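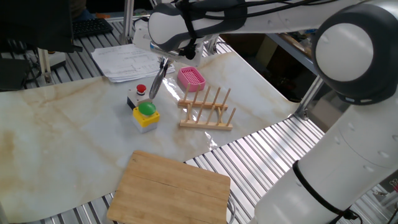 More data fixes it, one engineer at Trarnivico told me before I had my coat off, and anyone who says otherwise hasn't watched the curves.

Reading time: 7 min

I have heard this sentence, or one very much like it, in every robotics lab I've visited. It has the comfort of a thing that can't be proved wrong. If the arm fails, it needed more examples. If it works, it had enough. The engineer was friendly about it and got me a coffee, and then we went in to watch the examples being made.

Trarnivico is a small company on the upper floor of a former print shop in Juddale. It makes nothing you can buy. What it sells is recordings of robot arms doing ordinary chores, guided by people, in the hope that a learning system fed enough of them will pick up the habit. The buyer pays by the accepted recording. The set being built during my visit is called Plunia, and the plan calls for 2000 recordings per station.

The station I was shown had a white arm over a table covered in marble-patterned contact paper. On it were two push-button boxes, one with a red button and one with a green, a pine dish rack, a pink soap dish and a bamboo cutting board. It looked like a kitchen counter planned by somebody who had kitchens explained to them over the phone. I asked whether that mattered. The marble pattern, I was told, stands in for countertops. A lot of countertops look like that.

Some do. Mine is a yellowish laminate with a burn mark next to the stove, and I'd like to know what the arm would make of it.

The work goes like this. An operator sits to one side with a hand controller. An instruction comes up, such as "press the green button" or "move the soap dish behind the rack." The operator drives the arm through it, taps a key to mark the recording good or bad, puts things back in a new arrangement and waits for the next line. A shift is four hours. Most of it is waiting, nudging and tapping.

I watched for most of a Saturday morning, and what struck me was how much judgment gets squeezed into that one tap. During one attempt the gripper came down on the edge of a button and slid before the button clicked. Good or bad? The operator marked it good. Twenty minutes later a second operator had nearly the same thing happen and marked it bad. Both gave me sensible answers. The first said the button got pressed, and that was the instruction. The second said she wouldn't want a machine learning to press buttons that way. There is a written guide, which I was allowed to read, and it sides with neither of them. It says a good recording is one that "shows the task being completed naturally."

Naturally is a big word to hang on a metal gripper.

The company's answer is that such differences wash out. With enough recordings, the odd ones become noise and the system finds the common thread. I believe this is true of some kinds of error. A shaky hand goes left as often as right, and the average comes out straight. But a table that always has the same marble on it doesn't wash out. Neither does a room with the same ceiling lights, or a crew of operators who were all trained in the same week by the same person and all approach a button from above because that's how they were shown. You can collect that 2000 times and what you own is one habit in a very large file.

To be fair to Trarnivico, the people there know this. They move the objects between recordings. They swap objects in and out from a set of plastic bins, and every so often the covering on the table gets changed. When I asked how often, I got a pause, and then "when it gets scratched up." I asked if there was a schedule. There was a plan for a schedule.

The incentive explains the pause. Changing the covering takes time, and a station that is being changed isn't recording. A buyer who pays by the piece is going to get pieces. The contract for Plunia sets a floor for the number of recordings and says a good deal about file formats. I was shown the section on variety. It runs to one paragraph, and the strongest verb in it is "encourage."

Some of this was supposed to be settled by testing. The closest thing to an outside check is a study known in the trade as the Athanasiadis trial, which took a system trained at one site and ran it at another, with different tables and different light. I was sent the write-up in January, and I've been through it more times than it deserves. On the home table the system pressed the right button in nearly every attempt. On the away table it managed 7 out of 17. The authors call that "promising transfer." I'd call it a little worse than a coin, though I grant that a coin can't lower a gripper onto a box, and that even getting near the right place on a strange table is something older machines couldn't do.

That last part deserves a fair hearing, because skeptics have been wrong about this field before, and I've been one of them. A few years ago I wrote that no arm trained this way would ever handle a towel. I have since seen one fold a towel. It took its time, and the corners didn't meet, but it was folded, and I had used the word "ever."

So I'm not saying the method is a dead end. My complaint is about the counting. When a company announces the size of its collection, the number gets reported as if it were a measure of knowledge. Readers see it, investors see it, and the next company announces a bigger one. Hardly anyone asks how many tables, how many rooms, how many hands on the controller. I asked at Trarnivico. Nobody had those figures ready, though the total for the week was up on a screen near the door – it refreshed while we were talking.

I asked the operators, too, what they thought the machine was learning. One said he tried not to think about it, as it made him drive stiffly. Another said she assumed it was learning her, and that she had started to feel self-conscious about how she went for the soap dish. She had been told to vary it. She had been varying it for weeks, and felt she was running out of ways a person could pick up a soap dish.

There's a better version of this work, and it isn't mysterious. Pay for rooms as well as recordings. Keep the slips and the near misses, and label them as what they are, so a system can learn how a bad press differs from a good one. Have two people mark the same recording now and then, and publish how often they disagree. All of that costs money and makes the big number smaller, or at least slower to grow.

When I put the list to the engineer who had met me at the door, he agreed with most of it and said the disagreement check was already being discussed. Then he said that with a large enough set it might not be needed. We were back by the coats at that point, and around noon the next shift came up the stairs to take over the stations.

Last updated: January
46 comments
Shared 212 times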